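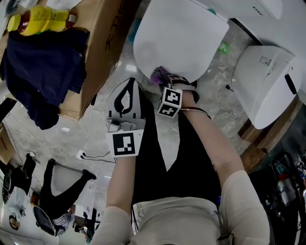

Lowri Morris told me on Wednesday that she'd given up on the 76 bus altogether, and I think she spoke for half of Brancombe. Too many mornings standing by the post office, she said, watching the 7:40 turn into the 8:15.

Well, good news for Lowri and for me (I don't drive, so I've got skin in this one)! The 76 goes back to its old route through Ridstead in May, with an extra run before eight and a later one home. The detour by the rail yard is finished. I went to the meeting at the library where they announced it, and people clapped, which I haven't seen at a bus meeting before.

The change follows a petition started by Thoa Đồng. It picked up 708 names, 192 of them from Ridstead, where riders have been walking up the hill to Marchuk Street all winter – with groceries, with strollers, with bad knees. I signed it twice by accident and had to ask Thoa to cross one out.

Fares stay the same for now. Bình Vương asked about Sunday service and got a "we're looking at it," so I wouldn't plan your weekends around that yet. The stop outside the pharmacy isn't coming back either, and I heard some grumbling over that on the way out.

New timetables will be at the library desk and on board the buses the week before the switch.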